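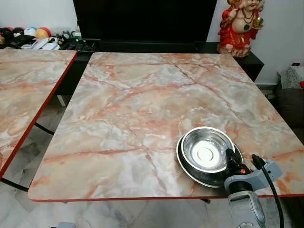 OK so people keep asking me if robots can do the dishes yet. Short answer, kind of, if by "do the dishes" you mean one small slice of the job and you're not in a hurry. Long answer is this thread, go get a snack

I've been obsessed with home robots for a while now (my group chat muted me in November, fair enough). And the thing I keep coming back to is how many separate jobs are hiding inside "clear the table"

Like, think about what you do after dinner. You grab the plates, you scrape the plates, you stack them, you remember somebody left a glass by the couch, you carry the whole wobbly pile to the sink while stepping over the dog. You don't even notice you're doing it!

For a robot every one of those is its own headache. Scraping alone! How hard do you push? What counts as food and what counts as the pattern on the plate?

Metal bowls are my favorite test, by the way. They're tough, so a fumble costs you a loud noise and maybe a dent. But they're shiny, and shiny stuff is rough on cameras. The bowl is basically a little mirror with the ceiling light sitting in it

Put that on a busy marble-pattern top and you've got swirls on the table and reflections on the dish. I've lost my own glasses on a counter like that and I have a whole human brain

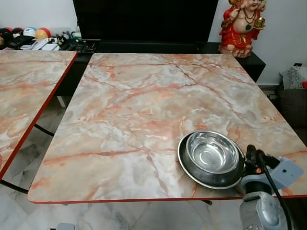 Two steel bowls, one inside the other, and the gripper right up at the rim of the big one.

Look at where those fingers are. Going for the rim makes total sense to me, it's the one thin part you can pinch. But with nested bowls you have to ask which rim you're getting - just the outside one, or both? If you only hold the big one, the small one is just along for the ride

And then weight! Hold a bowl by one side and the far side wants to drop. You and I fix that with our wrists without thinking. A two-finger pinch has to squeeze hard enough to stop the tilt and still not send the thing shooting across the table like a wet bar of soap

Somebody asked about the Donham, the dish robot in that ad with the sunny kitchen. I watched the long version of the demo. It's cool! It moved 5 plates from a rack to a shelf. Matching plates, clean, already lined up. Call me when it meets my Tupperware drawer

The Seok people post much messier videos and I trust them more for it. They ran 200 bowl pickups in a row and left the drops in. You hear a lot of clanging. I watched way more of it than I should admit lol

Here's my math on it. Say a robot gets 1000 pickups and blows 5 of them. Sounds amazing, right? But a family goes through a lot of dishes, so at my house that's still a bowl on the floor pretty regularly. Fine with steel, not so fine with my grandma's gravy boat

Shops and cafeterias are a whole other story and I think they get there first. Same trays, same height, same spot every time. My cousin's lunch place tried a Jarkel arm for stacking trays and kept it. It does 100 trays and then a person comes by and rolls the cart away. Boring and great

Homes are just so much weirder. Two tables pushed almost together with a gap between them, a TV right behind, remotes, chairs, whatever the kids left out. Every living room has its own version of that and nobody's going to rearrange the furniture for a machine (ok, I would)

So can machines do household chores yet? Mine is a robot vacuum and it gets stuck under the same chair every single morning, so take my opinion for what it's worth. I'd say picking up a bowl, yeah, pretty often. Running your kitchen, no, not close

If you've got one of these arms at home please send me clips, especially the bad ones. Next thread is laundry and I have so many feelings about fitted sheets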